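The Ablation

The second reviewer wanted to know what happened if the tension signal was removed. It was a fair question and I had ninety hours to answer it.

The method was called Preda. It took wrist video from two hand-held grippers and predicted, for each moment, whether the cloth between them was slack, taut, or about to slip. The policy then used the prediction to decide how far apart to move the hands. Candeo, which we were compared against in every table, used the same video and no such prediction. On the held-out fabrics Preda finished more folds. The paper said this was due to the tension signal. The reviewer said it might be due to the extra parameters.

I set up four conditions. The first was the full model. The second kept the tension branch but trained it on shuffled labels. The third removed the branch and widened the rest of the network until the parameter counts matched. The fourth was Candeo, rerun from the authors' configuration, with our learning rate schedule.

The cluster at Monar gave me a queue position of 135. I wrote to the administrator and got an automatic reply that had been switched on in April and never switched off. I went home, slept, came back, and the first job had started.

While it trained I read labels. The tension labels had been written by hand, by me, over one long winter, and I had not looked at them since. Slack was 0, taut was 1, slip was 2. I had a written rule for each. Taut meant that diagonal wrinkles ran between the two contact points and the span did not sag. Slip meant that the cloth had moved relative to a fingertip within the next four frames. I opened episodes in random order, hid the label column, relabeled them, and compared.

Agreement on slack was high. Agreement on slip was acceptable. Agreement on taut was poor, and the disagreements were all in one direction. The person who had labeled in winter had been generous. A sheet with a ridge down the middle and one good line of tension had gone in as taut. I now called most of those slack. 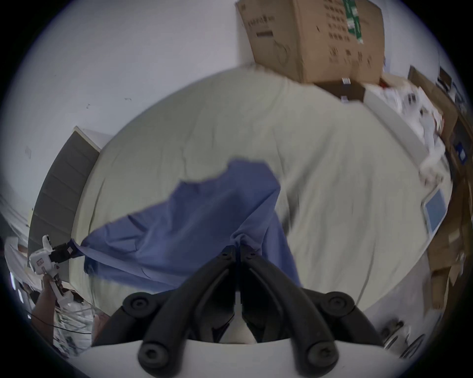

I considered the possibility that I was wrong now and right then. There was no third person to ask. My coauthor had left for Grullari and answered messages with a thumb. The rule as written supported either reading if one was tired.

The second condition finished overnight. With shuffled labels the model lost most of its advantage over Candeo. That was the result I needed, since it ruled out the parameters. The third condition agreed with it. I made the table, checked the seeds, and wrote two sentences for the response letter.

Then I retrained the full model on the new labels, which the reviewer had not requested. I told myself it was a sanity check. It took the rest of the time I had.

It did worse. The margin was small but it held across all the seeds. The strict labels described the cloth better, as far as I could tell, and the generous ones folded it better. I looked at the failures. The strict model kept pulling. It would have a usable span, decline to call it taut, and widen the hands until a corner came out of the fingers. The generous model stopped early and got on with the fold.

So the branch was not predicting tension. It was predicting when a person in a cold room, with a lot of episodes left to label, would have accepted the sheet as it was and moved on. I tried to write this as a limitation. The first draft used the phrase "annotator tolerance" and was accurate. The second draft was shorter - it said that label thresholds affected performance and gave the numbers.

I uploaded the second draft on November 14, 2024, with the table, and left both sets of labels in the release. The old ones are in the folder named final. The new ones are in the folder named corrected, and the readme says to use final.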